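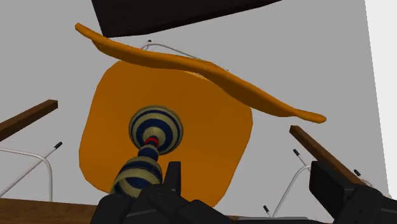 4. Building and running a held-object set

This section takes you from a working install (section 3) to a finished set of simulated episodes and a score you can compare with ours. It assumes you have Stosau running, a gripper model that opens and closes when told, and an afternoon. If the gripper closes when told to open, go back to 3.6. Everyone goes back to 3.6 at least once.

The method in one paragraph, for those who skipped the paper: we teach a small network to estimate how an object is sitting between two fingers, using only the wrist view, while furniture and other clutter fill the background. The training views are all rendered. The network is shown the same grasp in front of many different backgrounds and is penalised when its answer changes with the furniture. We call that penalty the Halilović term, after the room in which it was first written on a whiteboard, and the name has outlived several attempts to replace it with something descriptive.

4.1 What you need before you start

The Dreter scene pack, unpacked in the data folder. It holds 456 room layouts.
The object pack, which holds 1,673 meshes. Vases, bowls and bottles live in the same folder as everything else. Do not sort them into tidier folders. The loader reads the index file and takes any reorganising personally.
A gripper description file. The one supplied is the plain two-finger model, matte black.
Disk space. Check it now.

Note: The furniture in the Dreter pack is built from separate parts, so a chair arrives as a seat, a back and legs that may or may not be joined to each other. Leave fixing set to "none" if you want to match our results. Set it to "rigid" if you want your chairs to behave like chairs.

4.2 Setting up the scene file

1. Copy the file base_scene.cfg to a new name. Do not edit the original. We can tell when you have edited the original.

2. Open your copy and set the line "rooms" to "all". A list of room numbers also works and is a sensible choice for a first run.

3. Set "objects" to "all", or to the name of a single mesh while testing. Single-object runs load in seconds. The full list takes long enough to make tea and then wonder whether it has crashed. It has not crashed.

4. Set "camera" to "wrist". The other choice, "overhead", is left in for people repeating the older Arndale work and produces files in a different shape, which the training step will accept without complaint and then learn nothing from.

5. Set "clutter" to a value between 0 and 1. We used 0.6 throughout. At 0 you get bare rooms and excellent scores. At 1 the background furniture starts to turn up in places where furniture has no business, and the scores become more interesting.

6. Save the file and run the checker:

stosau check my_scene.cfg

The checker prints one line per problem. A clean file prints nothing at all, which we accept is unsettling.

Caution: Do not turn off background contact to save time. The arm will pass straight through tables, every grasp will be reachable, and you will have a very good result that you then have to explain to somebody.

4.3 Grasp start positions

Each episode begins with the object already placed near the fingers. The start position is drawn at random from a small region, set by three numbers under "start_box". The defaults are fine for objects you could pick up with one hand.

7. Run the preview:

stosau preview my_scene.cfg

A window opens with the wrist view. Press the space bar to draw a new start.

8. Go through a good handful of starts. You are looking for two faults: objects that begin inside a finger, and objects that begin so far off that the fingers could never meet them. An object in front of a chair, partly behind the gripper or overlapping something of a loud colour is no fault. Those are the views the method is for.

9. If you see the first fault often, raise "finger_gap" slightly. If you see the second, shrink the start box. If you see both, check that your units are metres. They will be millimetres.

Note: Tall objects with a narrow waist deserve a longer look in preview. The contact solver likes to settle the fingers at the waist, which is often a good grasp, but on some meshes the waist is modelled as a separate thin ring and the solver treats the ring as the whole object. The grasp is then scored on how well you are holding the ring. Turn on "merge_parts" for these. It is off by default because it slows loading, and because when it was on by default people wrote in about the loading.

4.4 Rendering the episodes

10. Set the number of episodes. Ours was 2,000 for each training run. Fewer will train something, and it may even work on the objects you happen to test.

11. Set "workers" to the number of processor cores you can spare. We used eight. Asking for more workers than you have cores does no harm beyond the noise of the fan.

12. Start the run:

stosau render my_scene.cfg

13. Leave it alone. The progress bar measures episodes begun, so it will reach the end well before the job does and then sit there looking finished. The job is done when the word "closed" appears.

Caution: Closing the window before "closed" appears leaves the last batch half written. The training step will load it, and will pair each view with the pose from the next one along. Damir Vasić lost a whole Sunday to this in May and has asked that the caution be moved nearer the top. We have put it next to the step where it happens and made no other concessions.

4.5 Checking what you rendered

It is tempting to go straight to training. Resist for ten minutes.

14. Run the sampler, which writes a sheet of random wrist views with the true pose drawn over each one as a thin cross:

stosau sample my_scene.cfg

15. Look at the sheet at full size. The cross should sit on the held object every time. If it sits on the furniture, the object and background labels are swapped; set "swap_labels" to "yes" and run the sampler again. There is no need to render again, whatever the log says.

16. Look for repeats. Two views with the same room and the same object are expected now and then. Two views identical in every respect mean the random seed was fixed for each worker, and you have several copies of one small set. Change "seed_mode" to "spread" and go back to step 12. Sorry.

Note: The plain flat walls in the Dreter rooms are deliberate. We tried patterned walls in an early version and the network became very good at wallpaper.

4.6 Training

17. Run the training step with the default settings first:

stosau train my_scene.cfg

18. Watch the two numbers printed after each pass. The first is pose error. The second is the Halilović term, shown as H. Pose error should fall quickly and then slowly. H should rise for a short while, then fall.

19. If H falls from the very start, the network is giving the same answer to everything. It has noticed that a constant answer never changes with the furniture, which satisfies the penalty perfectly. Lower "h_weight" by half and start again.

20. If H never falls, your background pairs are probably not true pairs. Check that "pairing" is set to "grasp". The option "room" pairs views by background instead, and trains a network that can tell you where it is while dropping whatever it is holding.

21. Stop when pose error has been flat for ten passes. Training longer did nothing for us, though it did nothing very steadily.

4.7 Scoring, and comparing with ours

22. Score on rooms the network has not met. The file holdout.txt lists ours. If you set "rooms" to "all" in step 2, the held-out rooms were left out of rendering for you. If you gave your own list, it is your job to keep the two apart.

23. Run the score:

stosau score my_scene.cfg holdout.txt

24. Read the two tables it prints. The first gives pose error with the background removed and the second gives it with the background present. The figure we care about is the gap between them. A network trained without the H term usually does well in the first table and badly in the second. With the term, both tables should look alike, and the first will be slightly worse than it might have been. We regard this as a fair price. One reviewer did not.

Caution: Do not report only the first table.

4.8 Known limits

All of the results that go with this guide are from simulation. Light in the rendered rooms is kinder than light in most buildings, the gripper never slips on its mount, and the camera has never had a thumb on it. We have not yet run the full test on hardware and make no promise about what happens when you do.

Thin wire parts, such as some chair bases, are drawn by the renderer but given a thicker shape for contact. A finger may stop just short of a wire it appears to have missed. The contact log will say "touch" and should be believed over your eyes.

Shiny and see-through objects are in the pack but are drawn as plain surfaces. If your work is mostly with glasses, this is the wrong tool, and we would be glad to hear about the right one.

Very dark objects held in the supplied gripper give the highest pose error of any group, for the reason you would expect. A lighter gripper colour can be set with "finger_shade". It helps the score a good deal. If your real gripper is black, it will help the score and nothing else.

Settings for rendering on a shared machine are in section 5, along with a short note on how to stay on speaking terms with whoever else uses it.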